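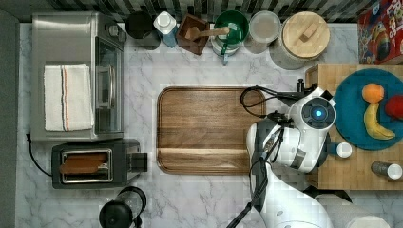

One reader of our draft in the Enditmont kitchen study asked why we bothered with counters at all, when the cupboards are where people really keep their stuff. Fair enough! But our logs kept pulling us back to the counter – it's where breakfast starts, and where things get parked and then stay parked. In the Pesaleo kitchen (Figure 4) the toaster and the cutting board have to share one stretch of marble-patterned counter, and I spent far too long thinking about the folded towel on top of the bigger appliance. Is that storage? We went back and forth on it, and in the end we coded it as "resting on another item," a label that Kwon's older scheme doesn't have (we added 2 labels of our own, and this was the one we used most).

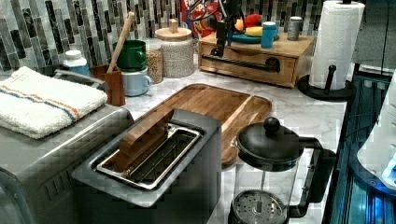
Figure 4. Counter in the Pesaleo kitchen, with toaster, cutting board and French press.

So does a crowded counter slow breakfast down? Only a little, going by our morning logs, and mostly when the cutting board had to be moved first. We have 233 logged breakfasts, which is plenty for a hunch and a bit thin for anything stronger. The containers lined up along the back hardly came into it – people reached over the toaster for them and carried on.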